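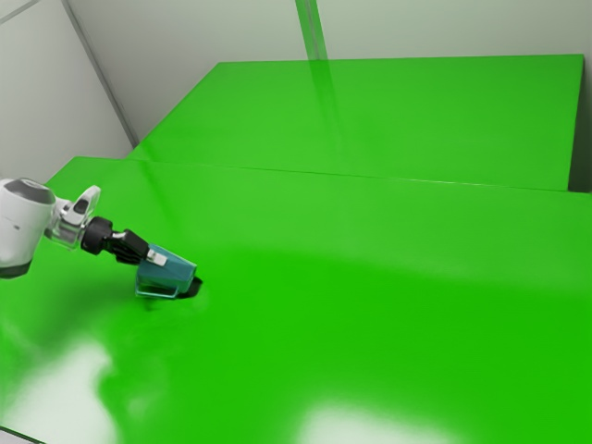

Kamolrat simulation service: an interview with Manee Panyasiri

The Kamolrat service, supplied by Pustiso, allows laboratories to rehearse handling tasks in simulation before any hardware is purchased. Manee Panyasiri, who leads its development, spoke to us on October 22, 2019.

The current library holds 2,852 recorded grasps, 680 of them added in September. "Our clients asked for simple tasks, set up properly," she said. "One arm, one block, a plain table. They wish to see how the fingers meet the object before anything else is introduced."

Subscribers may alter the shape of the block and the angle of approach. Ms Panyasiri acknowledged that contact remains the most demanding part of the work. "A grip close to the table top is difficult to model well - the block, the fingers and the surface all have to be settled together."

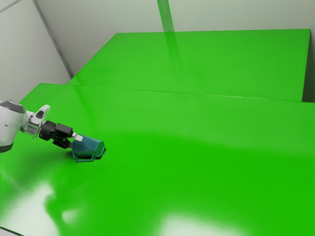
Price and availability

The standard licence costs £989 a year and includes 500 hours of computing time. Delen, the reporting tool, is sold separately. Asked whether the rival Cludell package was better value, Ms Panyasiri declined to comment. "It has a wider choice of arms," she said. "We intend to add two more next year."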